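Letters on Cloth: Making a Sign Wall for the End-of-Year Open Room
Student project report, Mestgate Community College, Display and Small Events
Submitted by Celina Tokarz, June 10, 2021

I signed up for this course thinking I would learn to arrange flowers, and I ended up spending most of a term thinking about cloth and cut-out letters, which I don't regret one bit. My project was a sign wall: a dark backdrop with big cheerful cut-out lettering, hung in the practice room we call Kamport (it's the name on the door, and I never found out why). I wanted a wall that a person would notice from the hallway and that could come down again without leaving a mark on the paint.

My budget was 200 dollars, and I should say right away that I did not use all of it. The black fabric took the biggest bite. I went back and forth for days between black and a dark green that I still think about, and my instructor, Trinidad Echevarría, finally told me to hold a yellow piece of paper against each one and walk backward until I couldn't tell them apart. I got to the far end of the hall with the black and the yellow was still perfectly clear, so that was that!

The cloth came folded into a tight square and it held those folds like a grudge. I pressed it at home on a towel, then carried it over my arm on the bus, and by the time I reached Kamport it had a whole new set of wrinkles. If I did this over I would roll it around a cardboard tube. I would also bring a steamer to the room and not count on any ironing done at home. My mother had said this on the phone and I had not listened.

Hanging was the part I had worried about most, and it went better than I expected once I gave up on tape. Tape held for 10 minutes the first time and then the whole top edge came down slowly, like a curtain at the end of a school play. Clips were the answer. I set them at intervals along the top edge and added a couple of small metal ones on the left side, where the fabric wanted to drift. Letting the cloth bend away around the corners saved me from having to hem it – I can't sew a straight line, and it looked softer that way too.

For the letters I tried three styles on scrap paper before I cut anything good. Thin ones with points looked elegant on the desk and disappeared on the wall. Script was pretty but took forever to cut. The fat, rounded, cartoon kind won easily, and everyone who walked past my desk had an opinion about the colors. I kept to mostly pale shades inside, with a bright yellow for the F and the I, and gave each letter an outline in a stronger color, so that the peach ones have an orange or reddish edge and the pink M has a magenta one. The outline does a lot of work. Against black, a pale letter without one can look as if it's glowing a little at the edges, and you lose the shape.

Layout took the longest. I started with everything in straight lines and it looked like a notice at the dentist's. So I let the short word on top go loose, with the F leaning to the left, and kept the three capitals underneath larger and fairly level, with a good stretch of plain cloth between the two rows.

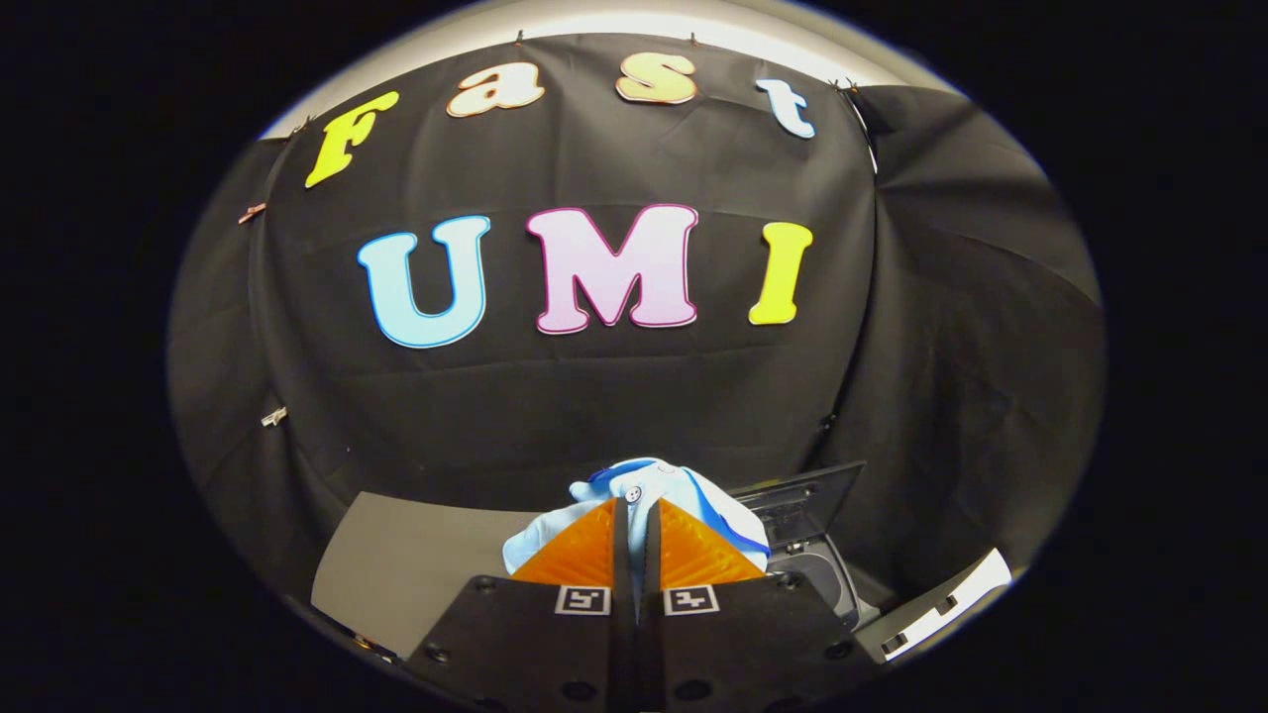
Esteban thought the gap between the rows was too wide and that the top word ought to come down by a hand's width, so the two would read as one sign. I had the chance to move it and I left it alone, partly out of stubbornness and partly out of fear of pinholes. Black fabric does close up again if you rub it with a thumbnail, but I wasn't sure of that yet.

What I would change: the roll and the steamer, as I said, and a paper pattern of the full layout laid on the floor first. I'd also like the I a little closer to the M. It stands slightly apart, and now that I have noticed it I can't stop noticing it. Please don't tell the others.

I am saving the cloth for July, when the Sandbridge summer program has asked for a welcome wall, and I already have my eye on a green outline.

Contact the Display and Small Events office | © 2021 Mestgate Community College | Back to top

Comments (3)

Marlo
The bit about walking backward down the hall is so useful. I'm doing a bake sale sign and I was all set to use navy letters on black. Not anymore!

Trinidad Echevarría
Lovely work, Celina. For Sandbridge, try the bigger clips from the second drawer, and cut a spare of any letter you'll need twice.

pinsandpaper
Does the cloth shed? Mine left fuzz on every pale letter I put on it – I ended up going over them with a lint roller, very gently.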